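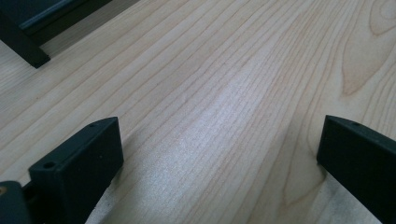 Step 3. Read the surface before you clean it

Set a lamp low at one end of the table and look across the top toward it. A sound finish shows a hazy white patch where the light lands, with the grain lines still visible through it. The patch should fade out evenly. Dull islands inside it are either residue or worn finish, and the next step separates the two.

On pale woods the cathedral figure can be mistaken for staining. Grain loops are nested and taper into the straight lines beside them. A stain ignores the grain and crosses it.

Step 4. Wash

Mix 2 teaspoons of plain dish soap into a quart of lukewarm water. Wring the cloth until it no longer drips. Wipe with the grain from end to end, overlapping each pass by a third of the cloth. Go over the top again with clean water and dry it at once with a second cloth.

Lift anything that stands on the table and wipe under its feet. Do not drag it. Grit trapped under a hard foot leaves a short scratch that shows most when it runs across the grain.

Check the surface under the lamp again. Dull islands that are gone were residue. Any that remain are worn finish — mark them with low-tack tape and continue.

Step 5. Scuff the worn areas

Use a gray abrasive pad with no pressure beyond the weight of your hand. Six strokes with the grain are enough. If you prefer paper, use 2000 grit and a soft block, and stop as soon as the shine is uniformly dull. Remove the dust with a barely damp cloth. Let the table stand for an hour.

Step 6. Recoat

I use Warnon clear satin, wiped on. Feyisa works as well but stays tacky longer on a cool day. Apply a thin coat to the marked areas and feather it 6 inches past the tape line after pulling the tape. Keep the cloth moving in one direction. Two thin coats, a day apart, blend better than one heavy coat.

Leave the table bare overnight after the last coat. Put felt pads under equipment with square or hard-edged feet before it goes back.

Yeshi Gashaw
Revised February 16, 2026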